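Huneck Evening School
Living With Small Things, Notes for Unit 4: Earbuds, Their Cases, and the Bits That Go Missing

Welcome back, everybody, and thank you for the lovely pile of homework (I am still reading it, and yes, the button jar stories are wonderful). These notes go with the December session. Please bring them along, and bring a pair of earbuds too if you own one. Page 56 of the Prurnon reader covers the same ground in a drier way. 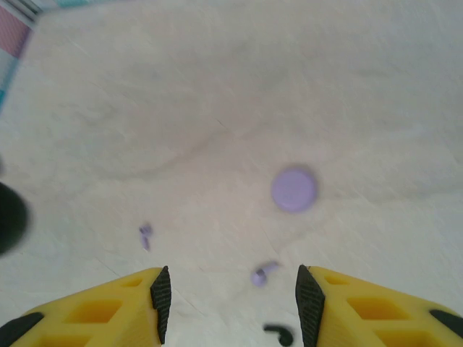
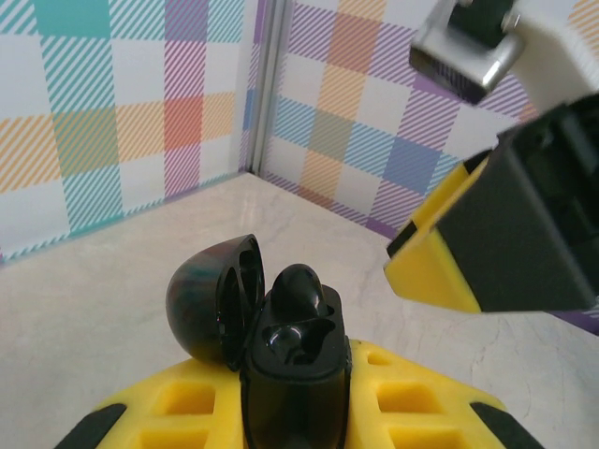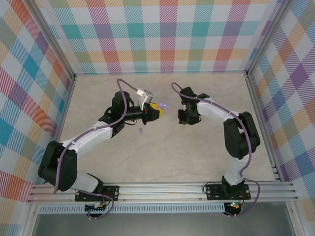 Small belongings get lost at the moment we open whatever holds them, and that is where I would like us to start tonight. Most of us flip a case open while walking, or over the sink, or in bed with the lamp off, and then we wonder where the other one went! Think of the black earbud case standing upright with its lid tipped back and a bud sitting in the cradle. Set down like that, with the opening facing you, it lets you check what is home and what isn't before you do anything else. The glossy finish is handsome, but a shiny case can be slippery in the hand, so do your opening on a table.

Now, the table itself. I have gone on about this before and I will go on about it again. A pale, plain surface is your friend when you work with little things. Those small lavender pieces on the cream-colored floor are easy enough to find, even the tiny ones, and I wish I could say the same for anything dropped on my flowered tablecloth at home. If your table is dark or busy, lay down a sheet of white paper or a light tea towel. A tray with a raised edge is better still.

Cleaning, step by step

Wash and dry your hands. Take both buds out and put them on your cloth, left on the left, right on the right. If yours have soft tips that come off, pull them off gently and set them in a saucer. Wipe each bud with a dry, lint-free cloth, and use a soft brush on the mesh, holding the mesh side down so the crumbs fall out and don't get pushed further in. No water on the buds themselves, please. Then do the case: a dry cotton swab around the curves of the cradle, a little patience at the hinge, and a wipe inside the lid, where pocket fluff loves to settle. Let everything sit open for a while before you close up.

I do mine every 16 days or so, whenever I remember, and they are none the worse for it.

Storing the spares

Spare tips belong together in one lidded box, with the sizes kept apart. The Closix boxes we passed around last time are fine, and so is a clean pill organizer or a mint tin. Write the contents on the lid in big letters. You will thank yourself later.

For next time

Pick one drawer, purse or coat pocket and empty it onto a light cloth. Write me up to 400 words on what you found and where each thing ought to live. The Nasr chapter on sewing boxes is good company while you do it, and the kettle will be on from 6:30.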